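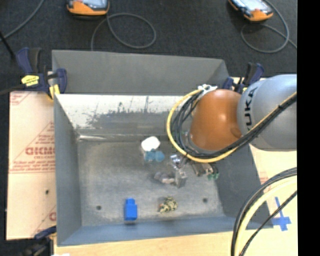 Skukik Card Set and Trial Recorder

Skukik is a boxed set for forced-choice telepathy and clairvoyance trials. It is sold by Jallero to home experimenters, study circles and teachers of parapsychology courses. The set was designed by Marwan Tarawneh and replaces the earlier Matar deck.

Contents

Two decks of 40 cards, five symbols, eight cards per symbol
One folding screen, opaque, for sender and receiver seated at the same table
One electronic trial recorder with two keypads
One pad of 200 score sheets
Printed manual, 90 pages

Cards

The cards are printed on black-core stock and do not show the symbol when held against a reading lamp. Backs are plain gray with no border, so a card turned end for end looks the same. Card edges wear with use. Marked or bent cards should be taken out of service and the deck brought back to full count from a spare. Spare cards are sold by symbol.

Trial recorder

The recorder picks the target from a hardware noise source, shows it on the sender's keypad, and locks until the receiver has entered a call. Calls can't be changed after entry. Target, call and response time are stored for each trial. Memory holds 386 runs of 40 trials. When memory is full the recorder stops and does not overwrite earlier runs.

Three modes are provided:

Telepathy: target is shown to the sender before the call.
Clairvoyance: target is selected before the call and shown to no one.
Precognition: target is selected after the call is entered.

Feedback to the receiver is off by default. It can be turned on for practice runs, which are flagged in the stored data.

Scoring

With five symbols, the chance score for a recorder run of 40 trials is eight hits. Single runs vary widely and should not be read alone. The manual gives tables for pooled runs and a method for fixing the number of runs before a series starts. When cards are dealt from a closed deck without replacement, use the second table.

Power and connection

The recorder runs on four AA cells or the supplied adapter. Data is exported as a plain text file over USB. No software is required. The Wumton analysis sheet, sold separately, reads the file directly.

Compatibility

Matar cards can be used with Skukik score sheets but not mixed with Skukik cards. The backs differ in shade. Matar keypads do not fit the recorder.

Availability

Sets ordered now ship in April. Spare cards and score pads are in stock.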